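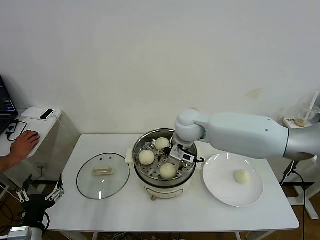 Buns, steamer and the big plate.

Steamed buns again. I took the frozen ones from the shop in Stumport and not the ones from the market, which had sold out by the time I got down there. The bag was 100 in the local money, a little more than last time. They keep well and they don't stick as badly.

I wrote to Sandamali Liyanage last week to ask how long she gives hers. She said to go by the feel and not by the clock, and to leave space between them so they don't join up at the sides. I have been putting too many in. She also said to lay the lid down flat when I take it off and not stand it on its edge, and to keep the big plate right next to the pot so there is no walking with hot food. All of that is easy enough to do on the white table.

Steamer needs descaling. There is a line inside that I can't get off with a cloth. Buy vinegar.

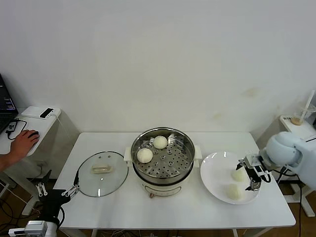

Rutano, 01/09/2021

Two on the plate and two still on the tray. I like the wide plate for this. The rim gives you something to hold, and the buns don't roll off when you carry it. The smaller plates are fine for one person but the buns end up leaning on each other and the skins tear.

The wall behind the table has a few yellowish stains on the right side. I have meant to wash it since we moved in and I have not done it. I'll try soap first, and if that does nothing I'll ask Uddin's, the hardware place, for a small can of off-white. A whole can is more than I need but they don't sell less.

The cables under the side table are a mess too. I should get some ties and do it properly, and get them up off the floor so I can sweep. The side table itself is too small for a laptop and a mouse and everything else that gets put on it. Atitz has a wider one listed at 2000, delivery extra. I'm going to measure before I decide. I think there are 28 inches between the wall and the door frame, but I wrote that down in February and I don't trust my handwriting.

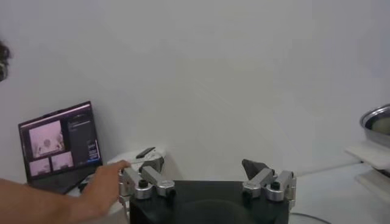

The other thing with a wider table is that the laptop could go further back and leave room for a cup. As it is I drink my tea standing up. I could also move the steamer closer to the outlet, but then the steam goes up the wall and I would have more to wash.

I asked Sandamali if she wants the old bamboo basket, and she does. It has been on top of the cupboard for a year. I'll take it over when I go to pay the water bill.

For the list: vinegar, cable ties, soap, tape measure, 3 bags of flour if the price is still the same. I want to try making the dough myself before it gets cold. Supper tomorrow will be rice.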